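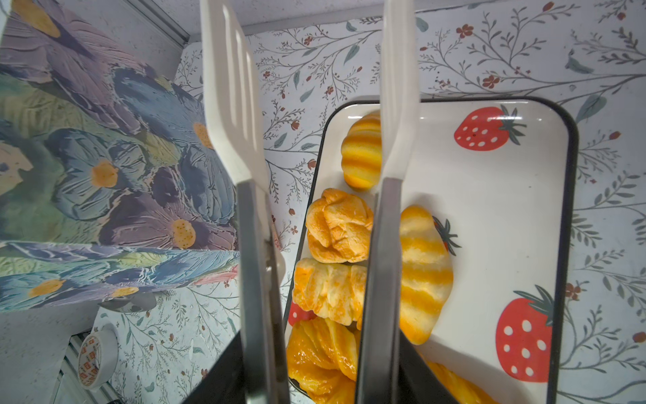
The second period of the grant was used mostly for the breakfast corner at the Fashola community house in Clerivville, and I write first about this part of the work. In July we moved the breakfast from the hallway to the small room next to the kitchen, so that people can sit down and do not have to eat standing with their coats on. The bread is now put out on trays, like the white one with the big red strawberries, where the striped roll lies together with the folded and flaky pastries. Jummai Shehu chose this kind of tray for the children's table. Before, we gave the bread in paper bags, and many parents told us that the children did not look inside and did not want to try anything new.

Attendance. From July until the end of the period we served 784 breakfasts. In the first report we promised 16 places at the tables and we have kept this number. On some mornings all places were taken and a few families had to wait. We did not send anyone away, but the waiting is not comfortable for parents who must go to work after.

Baking. Nghĩa Phí teaches the baking group, which meets two times a week in the evening. The members have learned plain rolls, sweet buns and, in the last weeks, dough with layers. The layered dough was more difficult than we planned. It needs a long rest in the refrigerator, and our refrigerator is also used by the lunch program. Ifeanyi Lawal has made a new plan for the shelves, and since then there were fewer problems between the two groups. We ask to keep the layered dough in the program for the next period also, but with one evening less for it.

Money. The grant for this period was 4000 dollars. The largest part was spent on flour, butter and eggs, the second part on the tables and chairs. Butter became more expensive than in our budget. We moved 300 dollars from the line "printing" to the line "ingredients," as Tanko Amadi agreed with us by telephone. The receipts are in the folder which Bello Chukwu will send separately.

What is not finished. The sheet with the ingredients of each bread is ready in English only. Parents asked also for the allergy information in larger letters, and this must be done before we invite the second school. The shelf for the clean trays is ordered but not delivered, so for the moment they are kept on the window side of the kitchen.

For the next period we would like to open the breakfast corner one more morning. We can do this with the same tables, but the ingredients line would have to be higher. I will send the calculation with the new budget form.

Report date: 2024-11-10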